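Teaching by Demonstration – Handout 2, Store Counter Unit

Welcome back! Last time we moved one joint at a time. This week you get both arms, and it's a lot of fun. You lead, the robot records, and every run you save goes into the Mikby set, now at 883 demonstrations (we want 1,174 by December, so please keep them coming).

Before you start a run, look through the wrist view and find your item. Shiny wrappers and clear shelves are hard to judge from up close, so take your time on the approach.
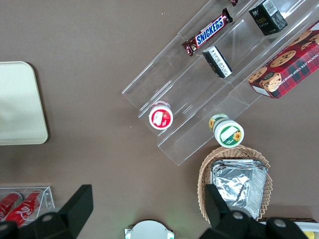 Fig. 1. Wrist view of the counter, with the stepped shelf at upper right.

Steer in slow, smooth curves. If you stop to think, the robot learns to stop too – it copies your pauses as faithfully as your grasps! Soft items such as sandwiches need a light squeeze. Close until the item is held, then stop closing.

Name each run with the task and your bench number, and mark the bad ones "retry". Don't delete them, we use them in the Rundel exercise.
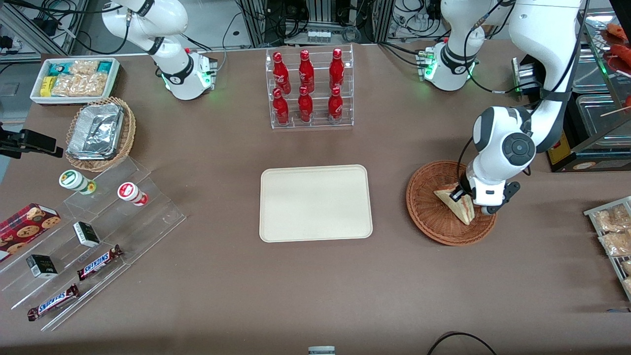 Fig. 2. Left gripper in the basket with a wrapped sandwich.

Can I guide the arm by hand instead of using the remote controls?
Hand guiding is fine for the first two practice runs. After that use the controls, so that your hands stay out of the camera views.

Reading for next time: Vandach notes, page 119 onward.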